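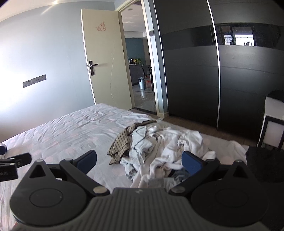
Can a Robot Fold Your Laundry? Ask a Few Questions First

You have probably seen a video of a robot folding a shirt. The music is cheerful, the shirt ends up square, and somebody in the comments says that chores are over forever.

I would keep your laundry basket for now.

This page is about a folding robot that is being built in a shared workshop called Lim and in one ordinary bedroom. The builder is Itzel Trujillo, and her robot is called Grillico. It is two arms bolted to a board on wheels. I went to look at it twice, once in October and once again this winter, and I asked a lot of annoying questions. You can ask the same ones about any robot you read about.

Why are clothes so hard?

Pick up a wooden block. Turn it over. It is still the same shape, and a robot likes that very much. Robots have been moving hard things from one spot to another in factories since before your parents were born.

Now pick up a T-shirt by one sleeve. The rest of it droops. Drop it and pick it up by the same sleeve, and it will droop in a different way. Throw it on the bed with a few others and you have a heap where one piece goes under another and comes out the far side. Which part is the collar? Is that a sleeve, or is it a leg from something else? You can usually work it out because you have been getting dressed for years. A robot has never been dressed in its life.

Try this at home. Put on thick mittens, close one eye, and fold a long-sleeved shirt using only your thumb and one finger on each hand. That is a bit like what a robot has to work with, except that you still know what a shirt is.

What is the gripper for?

A gripper is the hand of a robot. Many grippers have two fingers that open and close, something like kitchen tongs. The ones used for this kind of lesson have no robot attached at all. A person holds one in each hand and does the job. The fingers on the grippers have soft pads, the arms behind them are held on with screws, and a camera rides along and records what happens in front of the fingers.

So when you hear that a robot "learned to fold," ask who did the folding first. In Itzel's project it was Itzel. She did it 278 times before Grillico's arms were switched on. Each of those goes is called a demonstration, and a computer looks through all the recordings for patterns: when the cloth looks like this, the fingers usually go there.

Is that learning? People argue about it. I think it is a kind of learning, but a narrow one. If you had watched someone fold 278 piles of clothes, you would be able to do a pillowcase as well, and you would have formed an opinion about the socks. Grillico has no opinion about socks. It has never been shown one.

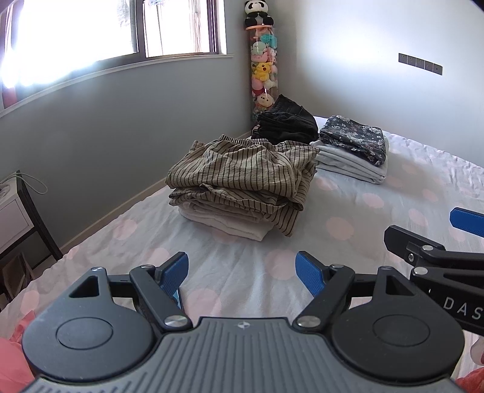 Folding flat is only part of the job, too. Somebody has to decide what goes on which stack. Dark things together? Tops on tops? Every family does it differently, and plenty of families don't do it at all. Itzel puts black clothes in a pile of their own, and her patterned things go on top of the plain ones so she can find them. The computer has no idea why. It copies the habit if the habit shows up often enough in the recordings, and if Itzel changes her mind next month it will go on copying the old one.

The bedroom matters as well. A bedsheet with big pale spots is a perfectly good bedsheet, but a computer may have trouble telling where the cloth of the sheet ends and the cloth of a pale shirt begins. Sun from the window makes one side of the room brighter in the morning. People hardly notice these things. Programs trip over them all the time.

What happened when the robot tried?

I asked Itzel for the numbers, and she gave them to me without any fuss, which I liked. Grillico had 33 tries at folding a single shirt laid flat on a table. It got 10 of them right. "Right" meant that a person would not need to do it over.

With a crumpled heap it got 2. I didn't ask how many tries that took because she was already making a face.

Those numbers could turn into a very nice video. You would film all the tries and show people only the good ones. You could speed them up as well, and add the cheerful music. There would be no lie in it exactly, but you would come away believing something that isn't so. Look in the corner of robot videos for a small label such as "4x". It means that the film is running four times faster than real life. If there is no label, look for a person walking past, or a clock.

How slow is it really?

Slow. I ate a sandwich during one shirt. It was a big sandwich, I admit — but still.

Itzel says slow is fine if the robot works while you are at school. I'm less sure. Someone has to bring it the clothes, lay them out, and come when it gets stuck with a sleeve in each hand. At Lim there is a red button on the wall for stopping it, and a rule that a grown-up stands next to that button the whole time Grillico is moving. If a grown-up has to stand there anyway, that grown-up could be folding.

Is it a waste of time, then?

I don't think so, and I want to be fair about it. Itzel has found out a great deal about cloth, cameras and screws. Some of what she recorded may help a better robot later on. There is another group at the workshop, called Istness, making a gripper to pick up dropped pills for people whose hands shake, and they have borrowed her finger pads. That seems to me a more useful job than shirts.

And she enjoys it. People are allowed to build things because they enjoy it.

Questions to ask about any robot

Who did the job first, so the robot could copy it?
How many times did it try, and how many of those went wrong?
Is the film speeded up?
What happens if you move the lamp, or hand it something new?
Who is standing just outside the picture?

If the people who made the robot can answer all five, they are probably worth listening to. If they say it will be ready next year, write down the date and check.

Words used on this page

Gripper: the part of a robot that holds things. Some are made to be held by a person.
Demonstration: one go at a job, done by a person and recorded for a computer.
Pivot: the point that a moving part turns around, like the screw in the middle of a pair of scissors.

Page last checked 2025-12-31. Grillico still can't do socks.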